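Resin or wood for a dog name sign?

xuan_ninh
Virnix sells a resin sign for 47, Cilwood a carved one for 200. It will hang indoors. Is wood worth it?

negri_g
Yes. Resin ears break.

hattar_fan
I disagree - mine fell twice, no damage.

xuan_ninh
Thank you both. My bedroom:
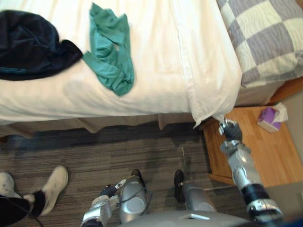
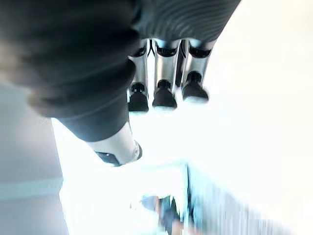
I think now I prefer the Cilwood, but painted, with the name of the dog in small letters. The colour is still difficult for me. The pillowcase in the first photo has pale squares, so perhaps a soft grey border?

negri_g
Grey is fine. Ask them for matt varnish.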